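Surilwood Demonstration Capture Station

Reading time: 4 minutes

The Surilwood station is a complete bench for recording manipulation demonstrations and turning them into training episodes. It is supplied by Zoketska as a working unit: arms, grippers, wrist-mounted vision, operator controls, recording computer and the Kulidau recording software. It is intended for groups that need a steady supply of consistent examples and would prefer not to build and maintain the capture hardware themselves.

An operator drives the arm through a task by hand controller. The station records what the cameras see, what the joints do and what the operator asked for, and stores all of it against one clock. At the end of each attempt the operator marks the episode as kept, discarded or held for review. Kept episodes are written out at once and can be copied off the machine while the next one is being recorded.

Recording

Joint positions, joint velocities, gripper opening and commanded pose are logged at 200 Hz. Camera streams are logged at their own rate, and each image carries the time of exposure, not the time of arrival. No resampling is done at capture. Customers who want a fixed-rate dataset should resample on export, where the method can be chosen and repeated.

Each episode also stores the task name, the operator code, the calibration file in force and any note typed by the operator. Changing a calibration file does not alter episodes already on disk. Episodes with a missing stream are flagged and left out of the default export, though they are not deleted.

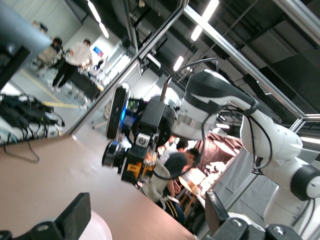
Wrist vision is the part of the station that affects data quality most, and it is the part customers most often want to change. The standard arrangement places a depth camera on the end-effector so that the view travels with the tool. Camera brackets are separate from the gripper housing and can be replaced without disturbing the tool centre point. On the white arm the depth camera sits on the black end-effector assembly with a second, cylindrical lens just below it, and the cables loop along the outside of the arm past the elbow. External cabling of this kind needs slack at the elbow and wrist. Run the arm slowly through its full working range after any change to the cable route, and again with the gripper turned to both limits. A cable that pulls tight near the end of travel will shift the camera by a small amount, and the shift will appear in the data long before anyone notices it at the bench.

Calibration

Wrist cameras are calibrated against a printed target held in the bench fixture. The routine moves the arm through a set of stored poses and reports the residual error for each camera. If the error is above the limit set by the site, Kulidau will not open a new session until the routine is repeated or a supervisor overrides it. Overrides are written into every episode recorded under them.

Recalibrate after:
- a camera or bracket has been removed
- the gripper has been changed
- the arm has made hard contact with the bench or a fixture
- the station has been moved

Background and lighting

The wrist view takes in a good deal more than the work surface. People, curtains and ceiling lights may all enter it as the arm turns. For most learning work this variation is acceptable and often useful, provided it is not tied to one task. A dataset in which one task was always recorded in the evening and another always in the morning will teach the difference in light as readily as the difference in task. The session planner in Kulidau can shuffle task order across operators and shifts, and we recommend leaving this on.

Where staff or visitors may be recorded, the customer is responsible for notices and consent. A masking tool is included for use on export. It works on copies and leaves the original streams untouched.

Storage and export

The recording computer holds up to 200 hours of material at default settings. Export is available in 3 formats, listed in the software guide, and a command-line exporter is included for scheduled transfers. Checksums are written per episode.

Options

The Yatsenko fixture set provides repeatable object placement for tasks that need a known start position. A foot pedal for episode marking is available for operators who need both hands on the controls. Additional bracket designs are made to order; send a drawing or the camera model with the enquiry.

Installation and support

Installation includes operator training and one full calibration carried out with the customer's own staff. Installation enquiries go to Unai Valcárcel. Questions on data formats, timing and the exporter go to Lesia Hrynyshyn. Stations ordered before the end of August are delivered with the current bracket set, and later orders will receive the revised one.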